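Guest Room Check – Dodthorpe House, December

Okay, second floor done! I used the same sheet as last time (the one Begoña Vallejo typed up) and put my comments after each line, so sorry if some of them ramble.

Smoke alarm – OK. Pressed the button, nearly deafened myself.

Window latch – OK, but stiff. I'd like Benito to oil it before the next guests.

Outlets and lamp cords – OK. One lamp cord runs behind the nightstand and I taped it down again.

Bed, frame and slats – OK. I leaned on every corner and nothing creaked.

Bed, white sheet – OK with a comment. I look for tears, thin spots and loose hems, and I go slowly along the edges, where our old Olow sheets always gave out first. Creases don't count against it (I'd fail every bed in the building!), but please pull it straight before you sign.
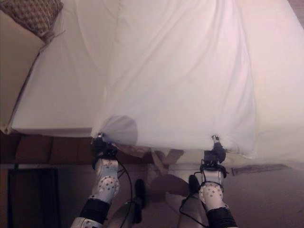 Item 5: white sheet, near hem held at both sides. Patterned cushion at top left.

Cushions – OK. Check the seams and feel for zipper pulls that could scratch somebody. The patterned kind snags easily, so take your rings off first.

Straps and ties – LOOK AGAIN. My rule is that nothing long gets left where a foot can catch it. Tuck it in or take it away, I don't mind which. Josefina tripped on one in the Oslow room last winter and I still hear about it – fair enough, too. 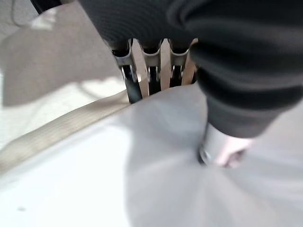 Item 7: beige woven strap beside the light gray cloth.

Floor and rug – OK. Rug pad is fine, no curled corners.

Door and key – FAIL. Key 53 sticks halfway and you have to jiggle it. Eusebio Figueroa has the spare, and I've asked for a new lock.

Still to do: window oil, lock, and another look at the straps. I'll be back up at 4 with the screwdriver.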